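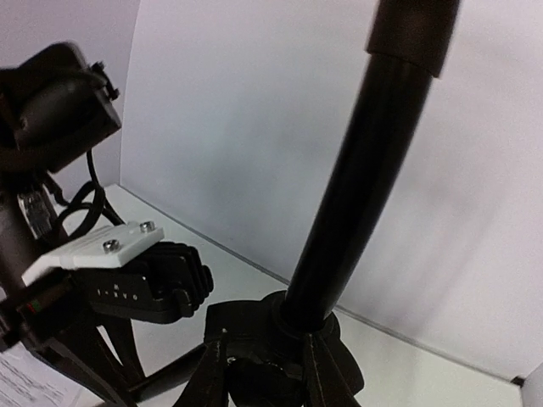 Garg Community Band — your questions answered

I'm Llinos Watkins and I look after new players. I get the same emails every December, when people hear us playing carols outside the shops and remember there's a clarinet in the loft, so I've put my answers in one place. Last updated 29 April 2026.

Do I have to be any good?

No! If you can get through a slow tune without stopping, you'll cope. We have people who took their grade eight at school and people who started at 60, and we all get lost in the same marches. Sit next to somebody louder than you for the first few weeks.

Is there an audition?

There isn't. Alun Meredith, who conducts, may ask you to play a scale so he knows which part to give you. He'll pick an easy one.

I haven't played for years. Where do I start?

Ten minutes a day, long notes, and stop when your lip goes. I came back to the cornet after a gap of 14 years and tried to do an hour on the first evening — I couldn't feel my face. Get the instrument looked at before you blame yourself, too. Pads dry out and valves stick.

What does it cost?

£29 a term, and your first three rehearsals are free. Under-18s pay nothing. If money's tight, have a quiet word with me and we'll sort something out.

Can I borrow an instrument?

Quite possibly. We usually have a spare tenor horn or two, and at the moment there's a baritone with a dented bell that plays beautifully. Flutes go fast. Drum kit we can't lend, sorry.

What should I bring?

Your instrument, a pencil (please, a pencil, Cledwyn Wogan keeps the library and he's the one rubbing out the biro), a drink and a stand.

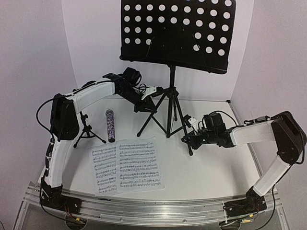

A black music stand with a perforated desk.

Which sort of stand should I buy?

A folding wire one is fine for rehearsals and fits in most cases. The solid-desk kind is much nicer to play from, and it'll hold a fat folder without sagging, but it's a pain on the bus. I have one of each and mostly carry the wire one. Put your name on it somewhere you can't miss. Clothes pegs for outdoor jobs, at least four.

How many pieces will I have to learn?

There are 148 sets in the library, but we only have a dozen or so in the folder at once. Parts can go home with you. Tell Cledwyn if you take one.

Do I have to do the concerts?

It's up to you. The summer one draws roughly 300 people and it's great fun, but Tamara Prokopenko on second clarinet skipped the first two she could have done and it didn't bother anyone.

Can I just come and listen first?

Of course. Sit at the back, have a biscuit, and go home at the break if it's not for you. Drop me a line beforehand and I'll look out for you at the door.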